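Against the see-through toolbox (mostly)

I have owned a lot of toolboxes. The metal cantilever one that took the skin off my knuckles, the canvas bag that swallowed every small bit I ever bought, and a biscuit tin that did better than both of them. So when people started telling me that what I really needed was a clear plastic case, I was not in a hurry to agree.

The argument goes that if you can see your tools, you will know where they are. I know where my tools are. They are in the toolbox, under the other tools. Seeing the outline of a pair of pliers through cloudy plastic does not bring them any nearer to the top.

And it is cloudy, let's be fair. The word on the listing is usually "clear", but a lot of these boxes have walls with a milky look to them. You get shapes and ridges and a general feeling that something is in there. I had a Nulton one for two years and by the end of it I was opening the lid to check every single time, same as I would with a tin.

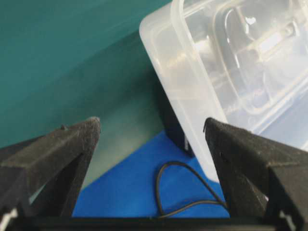 The other thing that puts me off is the moulding. Somebody at the factory has decided what I own. There is a little recess for this and a little loop for that, and none of my things are the shape they had in mind. The Nulton had a slot that I think was meant for a torch. I kept a pencil in it, which rattled.

Anyway, Svend Ketilsson has been on at me about this since April, and on Thursday I gave in and had a proper go at packing one. I'll put down what I think and you can argue with me as usual.

What I will grant is that a shallow tray makes you choose. You can't put everything in. Pliers, one screwdriver, a black roll, the orange tape, and you are already looking at the floor space that's left and doing sums. With the old canvas bag I never had to decide anything, and so I carried a plumbing fitting about for most of a winter.

Rolls are the real trouble, in any box. A roll of tape is mostly hole. Lay it flat and it takes up as much floor as a hand tool you'd use far more often, stand it up and the lid won't shut. I've read that you should nest small things inside the core, and I have tried it, and what you get is a roll of tape with screws falling out of it. Masking tape is the worst for this, the wide sort especially. I don't think masking tape belongs in a toolbox at all. Hang it on a nail.

Spanners I go back and forth on. They're flat, they're heavy, they ought to go in first. But then the spanner is under everything and you're back to the problem I started with. Svend says put it in last, on top, diagonally. Svend also stores his saws in the airing cupboard.

The catch is where I expect these things to fail. On the Nulton it went white at the bend first and then one morning it came off in my hand. I mended it with tape, and I'd like the people who say a roll of tape has no place in a kit to think about that. (Yes, I know, that's me, two paragraphs ago. I meant masking.)
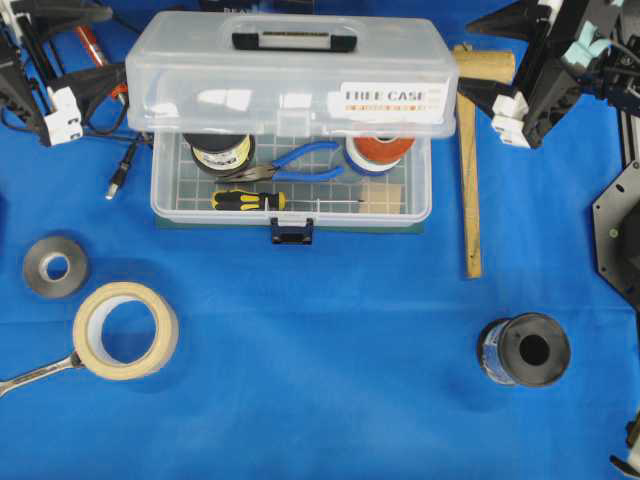
Wanda Cieślak wrote in to say that I am blaming the box for the tape. She keeps hers on a short length of dowel by the door, every roll she has, and says that once they were out of the way the tray held all the hand tools she uses in a week. She also thinks handles should all point the same way, so you can grab without looking, and that a bit of card between the metal things stops the clatter in the van.

I'm not sure about the handles. It sounds like the sort of thing you do once, for a photograph. The dowel I might try, although I'd want to know what happens when the roll you need is the one at the back. It's always the one at the back.

So for now the case stays on the bench, and the biscuit tin stays under the stairs with the good screwdriver in it. I still have to find out whether the long level will fit anywhere. I doubt it.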